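Monday, April 6, 2020
By Rangi Bright

Section 2: Setting up your bill alerts and sending testimony

I use Flustel every day of the session to follow bills out of the Hakimville delegation, and I set mine up badly the first time, so please go slowly through this part (it really does pay off later!).

1. Sign in and open My Bills. If the list is blank, you're in the right place.

2. Type the bill number into the search box with the chamber in front of it. I'll use House Bill 754, the tenant notice bill, so you'd type HB 754. Leave the space in.

3. Click Follow, then pick "Hearings and votes." I started out with "All activity" and got 20 emails in one afternoon, most of them about fixed commas.

Note: Bill numbers start over with each new session. Anything you followed before January has to be added again by hand. 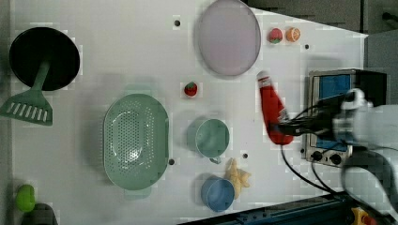 A-yeong Baek wrote in to say that step 3 didn't work for her until she confirmed her email address, and that the Follow button just sat there gray with no message at all. She's right, and I've asked for a warning to be added. Check your inbox for the confirmation link before you go any further.

4. When a hearing alert comes in, open it and click Testify. Choose Support, Oppose or Comment Only. Double-check that one — I once signed up against the Whitelaw amendment when I was all for it.

5. Paste your written testimony or attach it as a PDF. Put the bill number and your town on the first line.

6. If you want to speak, tick the Speak box too. You'll get 2 minutes, and they do cut you off.

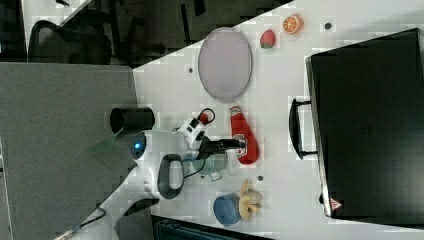

7. Hit Submit and wait for the green receipt page. Save the receipt number somewhere you'll find it again.

Caution: Sign-up closes at 12 noon the day before the hearing. The form will still open after that, but it won't send anything.

Caution: Your testimony goes on the public record with your name on it. Leave out your street address and phone number.

If you're following bills through the older Sadine list, keep it running until your first Flustel alert shows up, then cancel it from the Settings page.

Questions? Use the contact form | © 2020 Flustel User Guide | Back to top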